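Tanov Ride Logs

Tanov is an open set of e-bike trip logs, and we're thrilled to finally have it out in the world! It covers 27 bikes ridden by commuters in Nusden and Ayala, on hills, gravel, tram tracks and one truly awful roundabout.

What's in it

One CSV per bike, plus a shared file of charging sessions. Each row has a timestamp, speed, assist level, battery percentage and motor temperature in degrees Celsius. Logging starts in December and runs through winter, so the cold-weather range data is a real treat - have a look at bike 16 first.
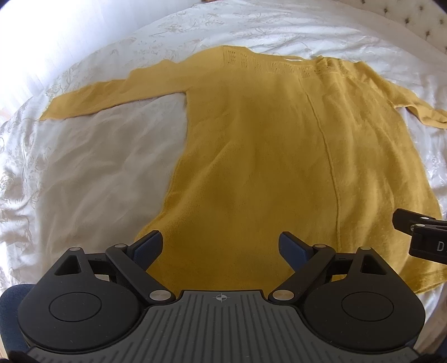
Getting started

Unzip the archive, then point the Roltotier loader at the folder. It needs 8 GB of memory to open everything at once. Short on space? Load a single bike and go from there.

Known gaps

Bike 15 has no assist level (loose plug, sorry!). Start and end points are trimmed for privacy, so trip distances come out a bit short.

Changes

May 4, 2020 - fixed the time zone on the Ayala files and renamed the odometer column to odo_kilometres

Licence

CC BY 4.0. If you make a graph, please send it to us - we love seeing them.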